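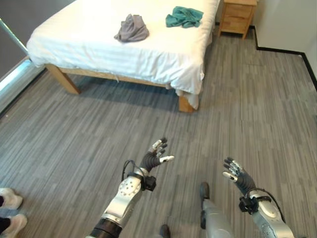
Drying bedding indoors – humidity figures for a north-facing bedroom

rweerakoon
I've logged relative humidity in the back bedroom since January. Background is 58%. Hang one double cotton sheet on the airer with the door shut and it reaches 74% within two hours, then takes until the next morning to drop. Spin speed is 1200. Would a dehumidifier in that room be worth the running cost, or should I just open the window?

Maite_G
Weigh the sheet dry, then again straight out of the drum. The difference is the water you are putting into the air. A double here holds 6 hundred-odd grams after a 1200 spin. A second spin took 121 g off that and used very little power.

filtness_dan
Window open, door shut, heating off in that room. Cold outside air holds little moisture, so it dries well once it warms up. No machine needed.

rweerakoon
With the heating off, what warms it up?

filtness_dan
The rest of the house, through the wall. Works for me.

Lucia C
Disagree with Dan. In a cold room the cloth itself gets cold and evaporation slows right down. I had the same setup in Jullcombe and sheets took a day and a half, with a sour smell at the hems. A compressor dehumidifier, 20 litre rating, door shut, had them dry by 4 pm. Note that the rating is for a warm, damp room, so expect well under half that in a bedroom.

Maite_G
Agree on the door. Also keep towels off the same airer. Terry holds far more water per square metre and it holds everything else up.

filtness_dan
You're still paying to run it. Mine costs nothing.

Lucia C
It costs you heat from the other rooms. Read your meter for a week each way and post both.

rweerakoon
Second spin tried. Peak was 69% instead of 74%, same sheet, same airer position. Will borrow a dehumidifier next and log that with the door shut.

Contact the moderators | © Prulbridge Household Forum | Back to top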